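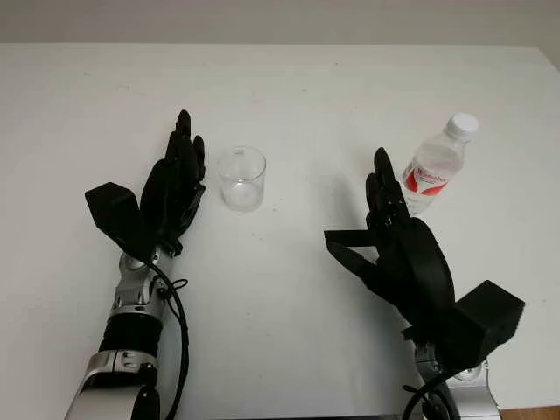
*Reading time: 17 minutes, longer if you stop to look for the hex key*

# Trasia Two-Arm Build Guide

## Section 4: Hands, Cables and the First Reach

Revised Aug 18, 2018, at the Sastmont shared workshop.

By now you have two arms bolted to a table and a strong desire to see them do something. This section gets you from bolted down to reaching for a cup and a bottle, slowly, with the power supply switch within reach the whole time. If you haven't finished the base brackets in Section 3, go back and finish them. The arms will find the loose one before you do.

The instructions assume the standard Trasia layout: two metal forearms, two black five-fingered hands on Gál wrist plates, and the Zalow control program on a computer that doesn't mind being left on. Left and right always mean the robot's left and right. Stand behind the arms, facing the same way they do, and the two of you will agree about it. Stand across the table and you will spend the evening arguing with a machine.

### 4.1 Before you start

You will need:

- the hex key from the Gál plate kit (the short one)
- cable ties, small, more than you think
- side cutters
- a soft marker or masking tape
- one clear cup, empty
- one plastic bottle with the cap on

The cup and the bottle are the whole test set. We tried a longer list once, including a stapler and a tennis ball, and learned a lot about where tennis balls go in a workshop.

> **CAUTION:** The hands are slow and look delicate. The arms carrying them are neither. Keep your face, hair, sleeves and lanyards behind the table edge whenever the supply is on.

### 4.2 Mounting the hands

1. Switch off the supply and pull the plug. Both of those, in that order.
2. Turn the wrist until the flat on the joint faces up.
3. Seat the hand on the Gál plate. It goes on one way. It will also go on a second way if you push hard enough, and then you will be ordering a new plate.
4. Start all four screws by hand before you tighten any of them.
5. Tighten in a cross pattern until snug, then a quarter turn more.
6. Wiggle the hand. A little play in the fingers is normal. Play at the wrist means going back to step 4.
7. Repeat on the other side.

**Note:** The left and right hands are mirror images, and they come in identical bags. Check the thumbs. With the fingers pointing away from you, palms down, both thumbs should be on the inside. If they're on the outside, you have built a very expensive pair of flippers.

### 4.3 Dressing the cables

Most of the faults people bring to the Tuesday bench are cable faults. The rest are cable faults that have been blamed on the software.

1. Run each hand cable down along its forearm, leaving a loop of slack at the wrist.
2. Gather any extra length into a small coil and tie it. Leave the tie loose enough to slide a finger under.
3. With the power still off, turn the wrist by hand to both ends of its travel. Watch the loop. It should open and close without going tight or catching on a bracket.
4. Bend the elbow both ways and watch again.
5. Let the cable drop off the near edge of the table. Do not run it across the top, however tidy that seems.
6. Trim the tie ends flush. You will be reaching in here often, and a cut tie is sharper than it has any right to be.

The right side usually ends up messier than the left. We have rebuilt ours several times and it still looks like something a bird gave up on. As long as it passes steps 3 and 4, leave it alone. Neatness has broken more connectors here than mess ever did.

> **CAUTION:** Never tie a cable to a moving joint housing to "keep it out of the way." It will be out of the way until the joint moves.

### 4.4 Power-up and homing

1. Clear the table. Coffee counts as an object.
2. Plug in, then switch on. You should hear a short click from each arm and then a hum. Two clicks from one arm means the address jumper is wrong (Section 2, near the end, in the paragraph everyone skips).
3. Start Zalow and choose **Connect both**. Wait for the two status boxes to settle.
4. Choose **Home left**. Let it finish.
5. Choose **Home right**. Let it finish too. There is a **Home both** button. It works fine once everything is tuned, and before that it introduces the hands to each other at speed.
6. Open and close each hand from the slider. Fingers first, then the thumb.
7. Set the speed limit to 100 on both arms. The box accepts values up to 3,000. It should not, and you should behave as if it doesn't.

If a finger stops halfway, turn off the supply, open it by hand, and look at the joint under a good light. Lint is the usual answer. If a finger buzzes while standing still, lower its hold value a step at a time until it stops.

**Note:** Zalow saves hold values when you close it from the menu. It does not save them when you close it by shutting the laptop in disgust.

### 4.5 Setting out the cup and bottle

1. Put both hands in the **Ready** pose, fingers forward, with a clear stretch of table between them.
2. Stand the cup just past the fingertips of the left hand and a little to the inside.
3. Stand the bottle just past the fingertips of the right hand.
4. Mark both spots with tape or a dot of marker. A dot is enough. Our table started out plain white and has been collecting freckles ever since.
5. In Zalow, choose **Set object** and enter which is which.

Clear objects are a rotten choice for anything that relies on a camera, and you may be tempted to swap in something bright. Go ahead for the first run if you like. We stay with the clear ones: every kitchen in Sastmont is full of them, and a robot that can only pick up an orange mug has a narrow future.

Water in the bottle is allowed, partway, with the cap screwed down. The cup stays empty for all of Section 4. Pouring is in Section 7, along with the towels.

### 4.6 The pointing check

Do this before you try any grasp. It tells you how far off your fingertip is from where the software believes it to be, and it does so with one finger at stake.

1. Choose **Pose > Point** for the right hand. The index finger stays up and the others fold into the palm.
2. Leave the left hand in Ready with its fingers together.
3. Choose **Approach > Bottle > Lower half**. The arm should move in one slow sweep and stop just short of the plastic.
4. Crouch so your eye is level with the table, still behind the edge, and look at the gap between finger and bottle.
5. If there is a gap of a pencil's width or less, you're done. Write it on the log sheet as "close."
6. If the finger stops well short, add to **Reach offset** one step at a time and run it again.
7. If the bottle moves, subtract. If the bottle falls over, subtract more.
8. Send the hand back to Ready and do the same with the left hand and the cup. 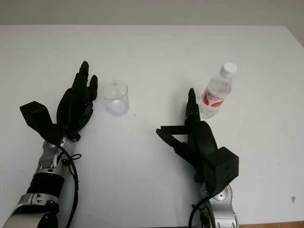

A reader of the March draft wrote to object to step 5: "Pencil's width is no kind of tolerance. Give me a number or give me a gauge. I ran this check on my own pair of arms, got 'close' every time, and still missed the grasp by a thumb."

Fair enough, and the grasp miss is a real fault with a real fix. The pointing check only tests the index finger. It knows nothing about the thumb, and on these hands the thumb sits on its own bracket with its own zero. If you pass 4.6 and then miss in 4.7, run **Thumb zero** on that hand before touching the reach offset again. As for the gauge, a pencil is what's always on the bench. Anyone who owns feeler gauges is welcome to use them and to put them back afterward.

### 4.7 The first grasp

1. Return both hands to Ready. Check that the cup and bottle are on their marks.
2. Put one hand on the supply switch. Yours.
3. Choose **Grasp > Left > Cup**, with the force set to the lowest value.
4. Watch the thumb. It should swing in at the same time as the fingers. If it arrives early, it will shove the cup away and the fingers will close on air.
5. Once the hand has closed, wait for Zalow to show **Holding**. Do not choose **Lift** before it does.
6. Lift by one step only. Lower. Open.
7. Repeat with the right hand and the bottle. Raise the force one value at a time until the bottle stops slipping, then leave it there.

> **CAUTION:** If something falls, let it fall. Switch off first and mop second. Reaching in to save a plastic cup is how you find out about the elbow.

### 4.8 If it doesn't work

| What it does | What to try |
|---|---|
| Hand stops short of the object | Rerun 4.6, raise Reach offset |
| Fingers close beside the object | Thumb zero, then check the marks |
| Wrist twitches when the arm moves | Cable loop too tight, see 4.3 |
| Only one arm connects | Unplug both, count to ten, connect again |
| Both arms connect, neither moves | Speed limit is at zero |
| Left arm does what you told the right arm | Address jumper, and please read Section 2 |

Copy the reach offset, thumb zero and final force value for each hand onto the log sheet inside the cabinet door before you unplug. Section 5 asks for all of them on its first page.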